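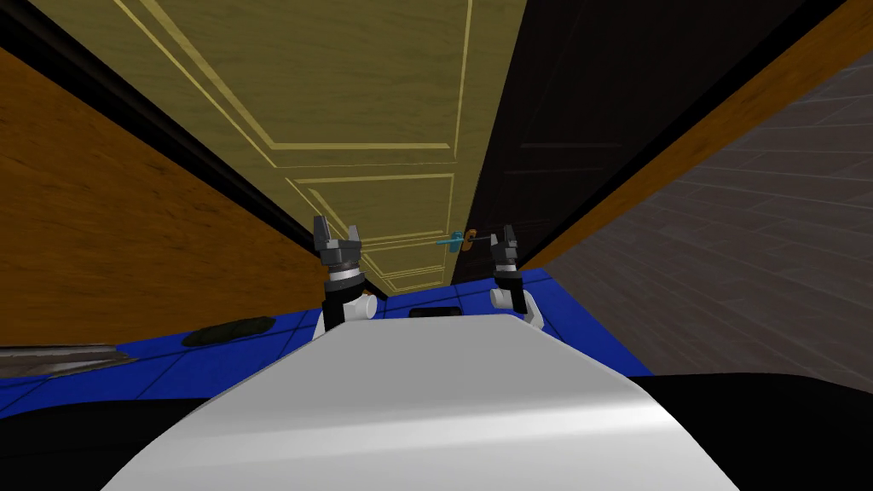
Drukonness has written to the list to say that the proposed loan period of twelve weeks is too short for amateur choirs, most of which rehearse once a week and break for the school holidays, and that a choir borrowing in September would have to send its copies back before its Christmas concert. The message is quoted in full at the foot of this one. Several other libraries have since written to us privately on the same lines, and we are replying to all of them together.

The Plostdale Music Lending Service is grateful for these replies. The draft terms were sent out so that member libraries could find the faults in them before they came into force, and the loan period was the point on which we most wanted advice.

We should first set out how matters stand. The service holds 731 vocal sets and a smaller number of orchestral sets. At the end of the last lending year, 342 of the vocal sets had gone out at least once. Demand is very uneven. The large oratorios, the better known requiems and anything suitable for Christmas are asked for many times over, while a good deal of perfectly singable music stays on the shelf. In the same year we had to refuse 234 requests, nearly all of them for works of the first kind, and in most of those cases the set was with another choir whose concert had already taken place. It was this last point which led us to propose a shorter loan.

We accept that twelve weeks does not fit the way choirs work. The revised terms will therefore be as follows.

Loan period. A vocal set will be lent for one term, which may be up to eighteen weeks, and the return date will be fixed from the date of the concert given on the request form. The set should be back with the lending library within two weeks of the concert. Where no concert is planned, for instance if the music is wanted for a workshop or for sight-singing, the period will be six weeks and may be renewed once.

Orchestral parts. The period stays at eight weeks. No library objected to this. Bowings and other marks must be in soft pencil and must be rubbed out before return. We would ask libraries to remind their borrowers that this applies to the wind and brass parts too, which come back with more ink in them than the strings do.

Reservations. A set may be reserved up to a year ahead. Reservations for the Christmas period will be accepted from January and will be dealt with in the order in which they arrive, with no preference given to the library that owns the set. Two members asked that the owning library should have first call. We considered this, and have some sympathy with it, but if every library did the same there would be very little left to lend in November and December.

Missing copies. The charge for a missing copy will be the present cost of replacing it, or of the nearest edition in print. Where the edition is out of print and a replacement would have different page numbers, the owning library may ask for a meeting point to be agreed with the borrower before any charge is made. Please do not accept a copy in a different edition without asking the owner. We still have a set of the Fauré in which nine copies have the bars numbered differently from all the others, and every conductor who borrows it writes to us.

Large sets. Some choral societies have asked to borrow from several libraries together so as to make up enough copies for a joint concert. The Rulto catalogue can show holdings of the same edition side by side, and a single request may now cover up to 1000 copies in all. The request should be made by one library on behalf of the whole group, and that library will be answerable for the return of everything. Each owning library's copies should be kept together in their own boxes during the loan, so far as the choir can manage it.

Carriage. Giáp will go on carrying boxes between member libraries under the present agreement. The boxes must be no heavier than one person can lift safely, and should be labelled on the short side as well as on the lid, since they are stacked with the short side outwards. Old labels should be taken off or covered. A box with two addresses on it was sent back and forth between Plostdale and Drukonness three times during the spring before anyone at either end opened it.

Drukonness also raises the question of perusal copies, and asks for a way of seeing a work before a whole set is ordered. We think this is sensible. From the start of the next lending year, any library may ask for one copy of a work for three weeks without charge, provided that the set is not on loan at the time. The copy must come back before the set is sent out, so that the count is right.

On the third point, the request form, we regret that we cannot do as asked. The date of the concert will have to be given on every request, even if it is later changed, as the return date now depends on it. Choirs which have not yet booked a hall may enter the month alone, and the Rulto form will take the last day of that month.

Libraries are asked to reply to the list, or privately to the service if they would prefer, by noon on the last working day of the month. If we hear nothing further the terms will be adopted as they are given above. A clean copy will then be sent to each library for its counter file, and the old yellow sheets should be thrown away.

Plostdale Music Lending Service

Earlier message, sent from Drukonness:

> To all member libraries
>
> We have read the draft terms with care and thank the service for
> preparing them. We wish to raise three points.
>
> First, the loan period. Seven choirs borrow through this library.
> All of them rehearse weekly, and all stop for at least one week in
> the autumn. A set collected in the second week of September would be
> due back in early December under the new terms, and four of the
> seven give their concert after that date. We would have to renew
> nearly every loan, which makes work for us and for the owning
> library and frees no copies for anyone else. We suggest that the
> loan should run to the concert, with a short time allowed for
> collecting the music in.
>
> Second, perusal. Our conductors often order a full set only to find
> that the tenor line divides too much for the singers they have. The
> set then comes straight back, and the carriage has been paid twice.
> Could one copy be sent out ahead?
>
> Third, the form. Smaller choirs do not always know the date of their
> concert when they choose the music. Could this box be left blank?
>
> We have no objection to the rest, and welcome the change to the
> rules on joint requests – this has been needed for some years.
>
> Drukonness Library, Music and Drama Sets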